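Stirow Folding Stack — Frequently Asked Questions

What is Stirow?
Stirow is the control and planning software we run on two-armed folding setups. Plorkico writes the planner, Barasell writes the perception side, and they share a config file and a grudge.

Why does the planner sometimes do nothing?
It's waiting for a grasp score above the threshold. A crumpled garment offers plenty of bad places to grab, and the planner has learned some manners. Lower min_score if you like living dangerously.
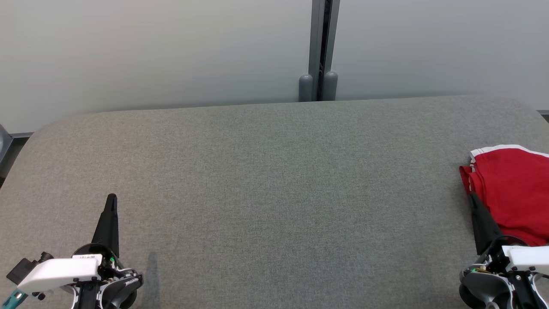

Both arms low over the table, red garment at the right.

Which cameras does it need?
One at the head and one per wrist. The head view picks the garment, and the wrist views pick the fight. If a wrist stream falls more than 40 ms behind, Stirow drops it and logs a complaint.

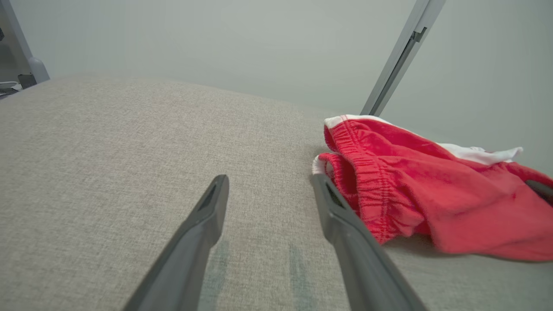

Can I run the planner without a GPU?
The planner runs fine on a plain CPU. Perception does not, unless you consider one grasp proposal per coffee break a workable rate.

How many grasp candidates does it consider?
It samples 500, throws out anything the arm can't reach, and ranks the rest. Only the top 4 get a full motion plan. Trim and waistbands tend to score well — edges are easier to find than the middle of anything. 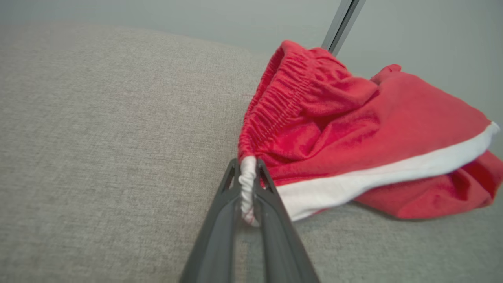 The ranking weights live in sakalauskas.yaml, named after the test rig and never renamed. Change one weight at a time. Change three and you'll be reading logs until January.

What is error 311?
The two arms planned through the same bit of air. Restart the planner, then check your arm offsets. It's the offsets.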